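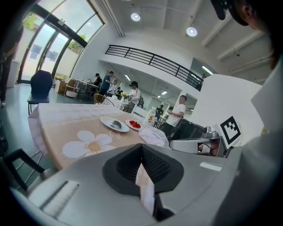 Part-time kitchen and dining room assistant, Trestolby House

Trestolby House is a residential study center on the edge of Sarnent. The main building dates from 1868 and was a boarding school until the county sold it. We have run it since 2000 as a place where groups come for short courses: choirs, language classes, quilters, a few church groups, and a bookbinding course every February that fills up before anything else does. Guests stay between two and six nights and eat all their meals with us.

We are looking for one person to join the kitchen and dining room team. The job is permanent and part-time, and you would start as soon as you are able to.

What the job is

You would work mostly in the dining room, with some time in the kitchen during prep and after meals. The dining room seats 51 when every table is out. On a quiet week we may serve one small group, and on a busy one we have two groups eating in two sittings.

The main duties are:

Laying tables before each meal and clearing them after

Setting up the serving counter and keeping it filled

Washing and cutting vegetables, making salads, slicing bread

Running the dishwasher and putting everything back where it belongs

Washing, ironing and counting in the tablecloths and napkins

Making coffee and tea for the morning and afternoon breaks and taking it to the course rooms

Wiping down and mopping at the end of the shift

Checking deliveries against the order sheet when the cook is busy

You would not be cooking main meals. If you want to learn that side of it, Wim Mulder, our head cook, is happy to teach, and two of the people who had this job before you went on to cook here. It isn't a requirement and you won't be pushed into it.

Hours

Shifts are either early or late. Early starts at 6:45 a.m. and ends at 1:15 p.m. Late starts at 2 p.m. and ends at 8:30 p.m. You would work four shifts most weeks, and at least two weekends a month. The schedule goes up three weeks ahead on the board by the back stairs and is also sent by email. Swaps between staff are fine as long as Wim knows before the shift starts.

The house closes for two weeks in the winter and one week in late summer. You are paid for both closures. These count as part of your vacation time, and you choose the rest yourself.

Pay and other terms

Pay is hourly and is set by the house scale. The current rate is on the sheet that comes with the application form. There is an extra hourly amount for weekend shifts. After the first full year you move up one step on the scale.

You get a meal on every shift, eaten sitting down, and a paid half-hour break to eat it. We supply aprons and two pairs of work pants. You buy your own shoes, closed and non-slip, and we pay back up to half the cost once a year on a receipt.

There are three staff rooms on the top floor for people who finish late and start early the next day. They are plain and share one bathroom. You can use one free of charge between shifts if you sign up for it in the book. They are not for living in.

Who we are looking for

You don't need restaurant experience. Experience of any job where you were on your feet and dealing with people is useful, and so is having run a busy household.

You do need to:

Be able to lift and carry a full crate of dishes

Be on time, including for the early shift

Read and follow allergy lists without guessing

Speak enough English to answer guests' questions at the table

Be 18 or older

A food safety certificate is good to have. If you don't have one, we pay for the course and for the hours you spend on it. It has to be finished within 300 days of your first shift.

A driver's license would help but is not needed. The Sqalli bus stops at the bottom of the drive, and the first one in the morning gets here in time for the early shift. The last one back leaves at 9:05 p.m. On Sundays and public holidays there is no early bus, so people without a car usually share a ride or take a staff room the night before. There is a covered bike rack behind the laundry.

The team

You would be working with five others in the kitchen and dining room. Wim plans the menus and does the ordering. Floor Verhoeven runs the dining room and would be the person you report to day to day. She will also train you. Training lasts for your first eight shifts, all of them alongside her or another member of the team, and is paid at the full rate.

Bookings and guest rooms are handled from the front office by Stijn Wuyts. Stijn Van Damme looks after the building and grounds. If somebody tells you to ask Stijn, it's worth checking which one.

Much of our fruit and most of our vegetables come from the Fallska growers' market, and the early shift on delivery mornings is heavier than the others. We share those out evenly.

How to apply

Ask the front office for an application form, by email or in person. The office is open from 9 a.m. to 4 p.m. You can also write us a letter if you prefer that to a form. Please tell us:

What work you have done, paid or unpaid

Which days or times you can never work

When you could start

The names of two people we can contact about you, who are not relatives

We don't need a photo, and we don't need your school grades.

Send it to Hanneke Smits, house manager, at the Trestolby House address. We read applications as they come in and will take the notice down when the job is filled. Everyone who applies gets an answer, normally within two weeks.

If we would like to meet you, we will ask you to come for a talk of half an hour with Hanneke and Floor, followed by a trial shift of three hours on another day. The trial shift is paid whether or not you get the job. Wear comfortable shoes and tie back long hair. Lunch or supper is included, so let us know ahead of time about anything you can't eat.

Questions about the work itself can go to Floor, who is easiest to reach by phone between 2 and 3 p.m. Questions about pay, contracts or work permits should go to Hanneke.

The guest entrance has four steps up to it. There is a level entrance from the yard, next to the kitchen door, and an elevator to the dining room floor. If you need anything arranged for the talk or the trial shift, put a line about it in your application and Hanneke will call you.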